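Grasso 주방기기 > 보온·서빙 > 수프 워머

Grurora 수프 워머 11L
단체 급식, 사무실 점심, 동네 행사용 전기 보온 솥

색상: 무광 검정 / 크림
배송: 영업일 기준 출고, 도서산간 별도 문의
무상 보증 3년

제품 이야기

저는 국물에 좀 집착하는 사람입니다. 회사 점심이든 동네 바자회든 국이 미지근하면 그날 하루가 다 미지근해지는 것 같아요. 그래서 Grurora를 만들 때 제일 먼저 한 일이 도면 그리기가 아니라 밥 얻어먹으러 다니기였어요(진짜로요, 월급 받으면서요). 교회 식당, 공유 오피스 탕비실, 등산로 입구 어묵집까지 돌면서 보온 솥 앞에 서 있는 분들한테 뭐가 제일 짜증 나는지 물어봤습니다.

대답이 놀랄 만큼 비슷했어요. 바닥이 눌어붙는다. 뚜껑에 맺힌 물이 손등으로 떨어진다. 다이얼 숫자가 무슨 뜻인지 모르겠다. 그리고 국자를 둘 데가 없다! 국자 얘기는 어디를 가도 나왔고, 말씀하실 때 다들 목소리가 조금씩 커졌습니다.

그 네 가지를 고친 물건이 Grurora예요. 앱 연동 없습니다. 블루투스도 없습니다. 앞에 다이얼 하나, 옆에 전원 스위치 하나가 전부예요. 처음 시안에는 작은 화면도 있었는데, 김이 서리니까 아무것도 안 보여서 제가 빼자고 했습니다.

중탕 방식이라 바닥이 덜 탑니다

바깥 솥에 물을 붓고 안쪽 스테인리스 통에 국을 담는 중탕 구조입니다. 열판이 음식에 직접 닿지 않아서 크림수프나 호박죽처럼 걸쭉한 것도 오래 데우기 좋아요. 물론 몇 시간씩 아예 안 저어도 된다는 말은 아니고요, 죽 종류는 생각날 때마다 한 번씩 바닥까지 훑어 주세요. 팥죽은 특히 그렇습니다. 팥죽은 어떤 솥에서도 방심하면 안 돼요.

바깥 솥 안쪽에 물 높이 선이 두 개 새겨져 있습니다. 아래 선보다 물이 줄면 앞쪽에 주황색 표시등이 켜지고, 더 줄면 히터가 저절로 꺼져요. 다시 물을 채우고 스위치를 껐다 켜면 됩니다. 소리는 일부러 안 넣었습니다. 점심시간 식당에서 삑삑거리는 기계는 하나면 충분하잖아요.

다이얼에 글자를 썼습니다

1부터 10까지 숫자만 있는 다이얼, 저는 그게 늘 불만이었어요. 7이 뜨거운 건지 아주 뜨거운 건지 누가 아나요. Grurora 다이얼에는 '차·과일주', '맑은국', '걸쭉한 수프', '강'이라고 그냥 한글로 적혀 있습니다. '강'은 찬물로 시작해서 중탕물을 빨리 데울 때 쓰는 자리이고, 국이 뜨거워졌으면 내려 주시면 돼요.

한 가지만 분명히 말씀드릴게요. 워머는 조리 기구가 아닙니다. 냉장고에서 꺼낸 국을 바로 부어 놓고 알아서 끓기를 기다리시면 안 되고, 냄비에서 팔팔 끓인 다음 옮겨 담으셔야 해요. 음식 안전 문제라서 이건 저도 농담을 안 합니다.

뚜껑과 국자 자리

뚜껑은 뒤쪽 경첩으로 열리고, 열어 놓으면 그 자리에 서 있습니다. 맺힌 물은 뒤쪽 홈을 따라 솥 안으로 도로 들어가요. 그러니까 손등으로 안 떨어집니다. 경첩은 당겨서 빼면 뚜껑만 따로 씻을 수 있고요.

국자 홈은 앞쪽 오른편에 있는데, 왼손잡이인 분은 뚜껑을 반대로 끼우시면 홈이 왼쪽으로 갑니다. 이 아이디어는 제 것이 아니고 Postow 매장 점장님 것이에요. 시제품을 한참 만지시더니 "저는 이거 못 쓰겠는데요" 하시더라고요. 그 한마디에 금형을 다시 팠습니다. 좀 울었어요.

옆에는 긴 거치대가 하나 더 있습니다. 떼어 낼 수 있고, 안 쓰실 때는 받침 밑에 끼워 두시면 잃어버릴 일이 적습니다.

사양

용량: 11리터 (안쪽 통 기준)
안쪽 통 지름: 268mm
무게: 3,452g (빈 상태, 뚜껑 포함, 국자 제외)
재질: 안쪽 통 스테인리스, 바깥 몸체 분체 도장 강판
전원: 가정용 220V 콘센트
온도 조절: 4단 다이얼
안전장치: 물 부족 표시등, 히터 자동 차단
식기세척기: 안쪽 통과 뚜껑만 가능

상자 안에 든 것

몸체, 안쪽 통, 뚜껑, 국자 거치대, 한글 이름표 자석 한 벌, 설명서. 국자는 안 들어 있습니다. 넣을까 많이 고민했는데 쓰시던 국자가 다들 있으시더라고요. 필요하신 분은 아래 같이 사는 물건에서 긴 손잡이 국자를 골라 주세요.

이름표 자석은 앞면에 붙이는 겁니다. 미역국, 된장국, 호박죽, 어묵탕이 있고 빈 자석도 있어서 수성펜으로 쓰고 지울 수 있어요. 사무실에서 쓰시는 분이 빈 자석에 '부장님이 쏨'이라고 써 붙인 사진을 보내 주셨는데, 그 뒤로 저희 회의실 솥에도 똑같은 게 붙어 있습니다.

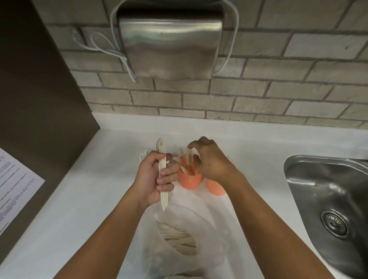
알바르 호블란 (Alvar Hovland)
Grasso 보온·서빙 제품 담당

상차림 순서 얘기를 조금 할게요. 제품 페이지에 왜 이런 걸 쓰냐고 편집팀이 물었지만, 워머를 잘 사 놓고도 줄이 엉키는 걸 너무 많이 봤거든요. 제가 권하는 순서는 그릇, 밥이나 빵, 국, 고명, 마지막에 수저입니다. 수저를 맨 앞에 두면 사람들이 그걸 쥔 채로 그릇을 들고 국자까지 잡아야 해서 손이 모자라요. 일회용 나무 수저를 쓰신다면 숟가락과 포크를 컵에 따로 나눠 세워 두는 게 편합니다. 손잡이가 위로 오게 꽂아 두면 남이 입에 넣을 쪽을 만지지 않고 뽑을 수 있고요.

워머는 벽 콘센트에 바로 꽂을 수 있는 자리에 두세요. 전기 주전자랑 같은 멀티탭에 물리는 건 말리고 싶습니다. 코드는 사람이 지나가는 쪽으로 늘어지지 않게 뒤로 빼 주시고, 뚜껑이 위로 열리니까 선반 바로 밑도 피해 주세요. 탕비실 선반 밑에 두셨다가 뚜껑이 반밖에 안 열린다고 문의 주시는 분이 꽤 계십니다.

씻기

다 쓰셨으면 스위치를 끄고 코드를 뽑고, 식을 때까지 그냥 두세요. 급한 마음에 뜨거운 통을 번쩍 들면 중탕물에서 올라오는 김에 손을 뎁니다. 제가 해 봐서 알아요. 식은 다음 안쪽 통을 꺼내 부드러운 수세미로 닦고, 바깥 솥의 물은 뒤쪽 모서리로 기울여 따라 내시면 됩니다. 몸체를 통째로 물에 담그시면 절대 안 돼요.

바깥 솥에 하얗게 끼는 건 물때입니다. 물에 식초를 조금 타서 '맑은국' 자리로 데웠다가 식혀서 버리고 헹구면 말끔해져요. 철수세미는 쓰지 마시고요, 크림색 몸체는 카레가 묻으면 바로 닦아 주세요. 카레는 저희도 못 이겼습니다.

자주 받는 문의

뱅쇼나 식혜를 데워도 되나요?
됩니다! '차·과일주' 자리에 놓으시면 돼요. 다만 어묵탕 다음 날 뱅쇼를 하실 거면 통을 정말 잘 씻으셔야 합니다. 뚜껑 경첩 쪽에 냄새가 남기 쉬우니 거기까지 빼서요.

캠핑장에 가져가도 될까요?
전기가 들어오는 자리면 쓸 수 있지만 비를 맞으면 안 됩니다. 휴대용 배터리로 돌리는 건 저희가 시험하지 않아서 권해 드리지 못해요.

안쪽 통만 하나 더 살 수 있나요?
네, 따로 팝니다. 국을 두 가지 번갈아 내시는 분들이 많이 찾으세요. 검정과 크림 어느 쪽에도 맞습니다.

예전 모델 Grovska의 뚜껑이 맞나요?
아쉽게도 안 맞습니다. 경첩 자리가 달라졌어요. Grovska 뚜껑과 다이얼 손잡이는 부품 코너에서 계속 구하실 수 있습니다.

밥도 보온이 되나요?
밥은 밥솥에 맡겨 주세요. 해 봤는데 가장자리가 질어집니다.

보증과 수리

구입하신 날부터 3년 동안 히터, 다이얼, 스위치 고장을 무상으로 고쳐 드립니다. 떨어뜨려서 찌그러진 것과 물 없이 계속 돌려서 생긴 변색은 유상이고요. 영수증을 잃어버리셨으면 바닥 스티커의 제조번호를 알려 주세요. 보내실 때는 물을 꼭 비우고 안쪽 통을 빼서 수건 같은 걸로 감싸 주시면 고맙겠습니다.

10월에 나간 첫 물량은 다 팔렸고 지금은 두 번째 물량을 보내 드리고 있어요. 달라진 건 코드 길이입니다. 짧다는 말씀이 많아서 늘렸습니다.

같이 사는 물건

긴 손잡이 국자
안쪽 통 추가분
이름표 자석 빈 것 한 벌
실리콘 받침 매트

실물을 만져 보고 싶으시면 Postow 매장에 검정과 크림이 다 나와 있습니다. 다이얼 마음껏 돌려 보셔도 돼요.

페이지 수정: 2024년 12월 19일 목요일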